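# About Us

Well, hello! You found the About page, which probably means you've either just signed up for one of our office kitchen days or somebody in your building forwarded you the link with a lot of exclamation marks. Either way, come on in.

I'm the person who started Esposito, and I still answer most of the emails. We look after break rooms. We don't clean whole offices (people ask all the time, and I keep a short list of good firms I can pass you on to) and we don't sell coffee machines. We take the little room at the end of the hall where everybody makes tea and leaves a spoon in the sink, and we get it working again and keep it that way.

## How it got going

I used to run the front desk at a business park in Urnoncombe. Forty people on my floor, one kitchen, and a sink that drained when it felt like it. Every afternoon at three I'd go in to make myself a cup of something and end up emptying the trash, wiping the counter, rinsing out the strainer and scraping old grounds off the side of the bin where somebody had missed. I didn't mind it. I kind of loved it, to be truthful, much more than I loved the phones!

Then the office downstairs asked if I'd do theirs too. Then the one across the parking lot wanted me twice a week. By July I had handed in my notice, bought a rolling cart off a hotel that was closing, and printed 3,000 flyers, which was far too many flyers. I still have boxes of them. If you've had a grocery list from me on the back of something yellow, now you know.

The name Esposito is from the bakery that used to be in our first unit. The sign was already up, it was a nice sign, and a new one cost more than the cart did. People still come in for rolls now and then.

## What we do all day

Mostly coffee and trash, if I'm going to boil it down. You would not believe how much of the mess in an office kitchen comes from the coffee. Grounds get into the drain, into the drawer with the forks, under the toaster, into the carpet if you've got carpet (and so many of you have carpet). So the first thing we look at on a visit is where the grounds go between the machine and the bin, and how many steps a tired person has to take with a dripping strainer in one hand.

Usually the answer is too many. We'll move the bin. That's often the whole visit, and I feel a little silly sending a bill for it, but the difference is huge! A small can with a lid, right up on the work table next to the coffee things, beats a big one across the room every time. You tip the lid back, knock the strainer out, and you're done – two seconds, and you haven't walked a trail across the floor.

A regular visit goes more or less like this:

- Open the bin, check the bag is sitting right over the rim, swap it if it's full
- Empty the strainers and the used grounds
- Wipe the table, then wipe it again after the cups are moved
- Wash up whatever's been left, and put it where it lives
- Restock bags, filters, towels and soap
- Leave a note on the counter if something's broken

We book 30 minutes for a small kitchen. Bigger ones get longer, and if you have a dishwasher that somebody loaded like a game of checkers we'll need a bit of extra time.

## Our opinions about bags

You can't do this job for long and not have opinions about bags, so you may as well have mine.

We use two kinds. Linerex makes the thin ones we put in the tabletop bins, and Candex makes the heavier ones for the big bins by the door. I like a see-through liner on the small cans. You can tell at a glance if somebody has dropped a teaspoon in there, and we've fished out a lot of teaspoons. Also one retainer and a set of car keys.

Get a bag that's a size bigger than you think you need and let the extra hang over the rim. Yes, the bunched-up edge looks a bit untidy. I've made my peace with it. A bag that only just fits will slide down the first time a wet clump of grounds lands in it, and then you're washing out a bin at the end of your day, and I don't wish that on anyone. 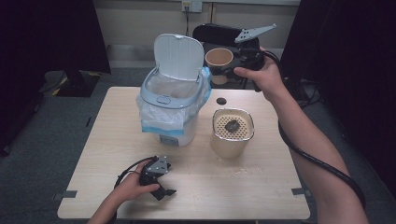 Coffee grounds are heavier than they look, too, so small bags changed often will do you better than a big one that hangs around till it smells. In summer we change the coffee bins every visit, full or not. Let the strainer drain before you tip it out, and tap it on the inside of the can and not on the rim. The holes clog if you leave it overnight. A soft brush and warm water will clear them, and please stay away from anything scratchy.

And crumbs! Crumbs get their own cloth. If you wipe the coffee up first and go after the crumbs with the same cloth, you've made paste. I learned that on my own kitchen table.

## Who we are now

There's a small gang of us these days, most part time, and we all started out doing the same rounds. I still do two kitchens a week myself, partly to keep my hand in and partly because one of them has a window over the sink with a very good view of the canal. Everybody who joins spends their first few visits alongside somebody who's been here a while. We'll practice lids, liners and strainers on a table at our unit before going anywhere near a customer's kitchen, and then it's mostly a matter of getting quick and being nice to people who wander in wanting a mug while you've got everything out.

We're not very corporate. We have matching aprons (navy, big pockets) and a shared calendar, and that's as far as it's gone.

## Where we go

All over Urnoncombe, plus the villages on the river side as far as the second bridge. We've got roughly 40 kitchens on the books and could fit in a few more, mornings especially. If you're past the bridge, ask anyway – sometimes there's already somebody going that way and we can tack you on.

We do schools' staff rooms during term, and a couple of church halls. Home kitchens we don't do, with the single exception of my sister's, and she pays in lasagna.

## Getting in touch

Send a message through the contact form and tell me how many people use the room, whether you've got carpet or hard floor, and what kind of coffee setup it is. A photo of the sink is helpful even if you're embarrassed by it. I'll come by and have a look, I'll probably move your bin, and we'll go from there. First look is free, and I'll bring my own cup.

*Page last updated 19 Aug 2023*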